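Kitchen Tips: Getting a Two-Armed Helper to Sort the Fruit

I've been trying out the Enda tabletop kit from Plandumora, and sorting fruit onto plates is where I tell everyone to start.

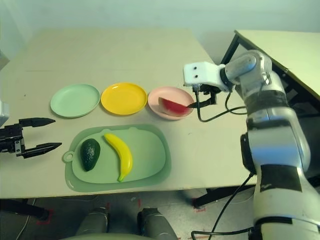 A reader wrote in to ask whether the kit is worth the money if all you want is a tidy snack counter, and my answer is probably not yet! At $265 a month for the rental you've got to enjoy the fiddling. I do, so here's what I've picked up.

Give each plate its own color. I use mint green, yellow and pink, side by side with a little gap, and I can tell at a glance when something has gone to the wrong one.

Start with toy fruit (a watermelon slice, a banana) before you move on to anything that bruises. My first real peach did not have a good evening.

Put the fruit on a cutting board near the front edge. Green board, green avocado -- maybe not the smartest pairing, so try a lighter board if yours keeps missing.

Slow the arms down. The kit comes set to 81 on the speed dial and I keep mine at 47, which feels poky for a day or two and then you stop noticing.

Wipe the finger tips with a damp cloth after every session, and let them dry before you park the arms.

I had the Leiva starter set on loan back in August, and its app was friendlier, but setup took me nearly 4 hours. Enda was up before lunch. Next I want to try it on spoons and forks.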